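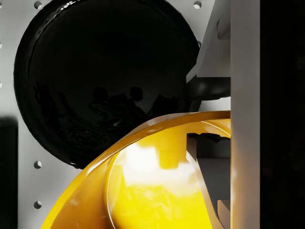

Ticket: Catch log entries missing after sync
Product: Rarham fishing log, phone app and web
Opened by: Kheri Laizer
Handled by: Hamisi Rotich
Status: Resolved

Kheri Laizer, 7:40 am
I keep the catch log for our fly fishing club on the Clandulby. We have used Rarham for several seasons and the web page shows 3,645 entries in total. After the weekend trip I synced my phone at home and the total did not change. I had put in 52 fish over two days, mostly small browns and a few grayling. They are all still on the phone. None of them are on the web.

I have signed out and back in on the web page. I have not signed out on the phone because I don't want to lose anything.

Hamisi Rotich, 9:05 am
Thanks, and please stay signed in on the phone for now. Signing out clears anything that has not been uploaded.

Can you tell me:
- What the sync line says at the bottom of the Settings page
- Whether you had any signal on the river
- Whether the entries are under the club log or your own log

Kheri Laizer, 12:20 pm
Sync line says "Waiting, 178 items." No signal at all past the lower bridge. They are under the club log, I checked three of them.

I don't understand the 178. I only entered 52 fish.

Hamisi Rotich, 12:50 pm
Items include photos, location pins and water notes as well as fish, so a number higher than your catch is normal.

"Waiting" means the phone has lined them up but the first one is not going through. Everything behind it stays put until it does. Please try this:
1. Connect to home wifi and plug the phone in.
2. Open Settings, then Sync, then Show Queue.
3. Tell me what the top item is and whether it has a red mark.

Kheri Laizer, 6:15 pm
Top item is a water note from the first morning, at the pool we call Raptis. It has a red mark. Tapping it does nothing. The other items have no mark.

Hamisi Rotich, 6:30 pm
Is it a long note? Notes have a limit of 2,000 characters on the server. The phone should stop you at the limit, but it does not check when it is offline.

Kheri Laizer, 6:55 pm
Yes, it is long. I wrote down the whole hatch, when the fish started rising, which flies got refused, and where the bank has slipped since spring. My fishing partner had the best hour she has had on that water and I wanted it on record for the club. I would like to keep all of it.

Hamisi Rotich, 7:10 pm
You can keep all of it. Open the note from the river page instead of from the queue. Press and hold the text, copy the second half, and paste it into a new note at the same pool. Then delete that half from the first note and save. Don't delete the note itself, as the fish you logged at that pool are tied to it.

After that, go back to Sync and tap Retry.

Kheri Laizer, 8:25 pm
Split it in two and tapped Retry. The red mark went away and the count started to drop. It stopped once when the screen locked and carried on when I unlocked it. Now it says "Up to date." The web total is 3,697, which is right.

One problem left. The fish from the second day, down at Lernport, show on the map in the parking lot and not on the river.

Hamisi Rotich, 8:40 pm
The phone used its last good location for those. On the web page, open the Lernport trip, choose Select All, then Move Pins, and drag them to the right stretch. The times and sizes will not change.

I have reported the missing offline check on note length. I don't have a date for the fix. Until then, please keep offline notes short, or split them as you go.

Kheri Laizer, 9:30 pm
Pins moved. All good on my end. You can close this.

Hamisi Rotich, 9:35 pm
Closing. Reply here if the red mark comes back and the ticket will reopen.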